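Whitlock Opens Linen Exchange for Dutville Households

2 January 2025

The Whitlock Housing Trust has opened a linen exchange for residents of Dutville and the neighboring district of Lalitz. Households may bring clean sheets, blankets and towels they no longer need and take home others in the sizes they require. There is no charge, and no proof of income is requested.

The exchange operates from the ground floor of the former Dutville post office on Udon Street. It follows a trial in October, during which 400 items changed hands. The Trust's board approved the permanent service at its last meeting and has set aside funds for shelving, storage bins and a second washing machine.

"Families move, children outgrow a crib, and beds get replaced with a different size," said Pauline Oakley, the Trust's director of resident services. "The old sheets are often in good condition and simply do not fit anything in the home. We were receiving calls from people with the opposite problem, and it made sense to bring the two together."
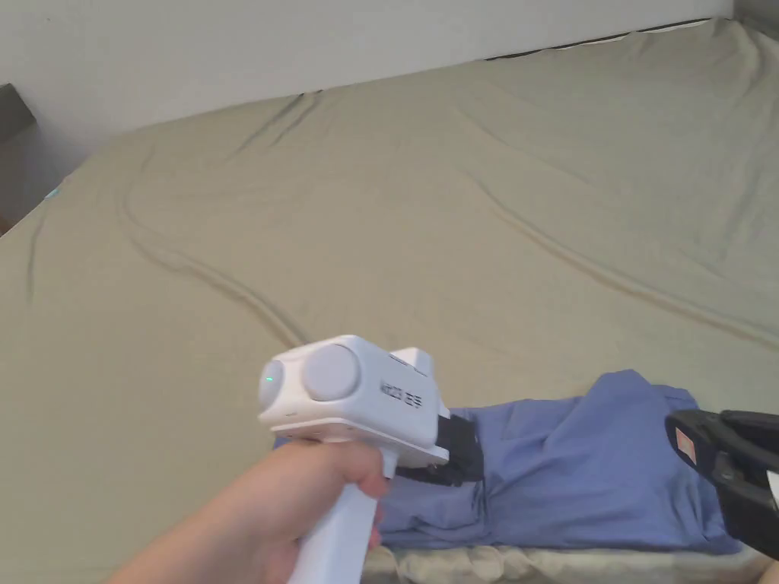

A fitted sheet on a large bed.

Fitted sheets were the item most often requested during the trial, followed by single blankets. Donors are asked to pin a note to each sheet giving the mattress size and depth, as printed labels are often faded. Pillows, mattress pads and electric blankets cannot be accepted.

All donated items should be washed and dried before they are handed in. Staff check each piece for tears, stains and worn elastic. Items that do not pass are sent to a textile recycler, and the Trust receives a small payment by weight, which goes toward the running costs of the service.

Each household may take up to 8 items per visit. Residents setting up a home for the first time may ask for a starter bundle of 10 items, which is packed in advance and held at the front desk for 5 working days.

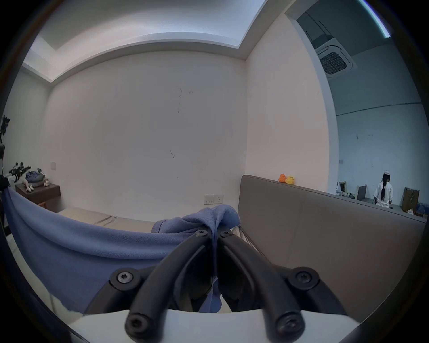

Blue cloth.

Residents who are unable to travel to Udon Street may request delivery within Dutville through the Trust's main office. Delivery to Lalitz is under review and will depend on the availability of a second vehicle.

Opening hours are posted at the entrance and at the Dutville and Lalitz public libraries. Organizations wishing to donate linen in bulk, including hotels and care homes, are asked to contact the resident services department before bringing items to the site.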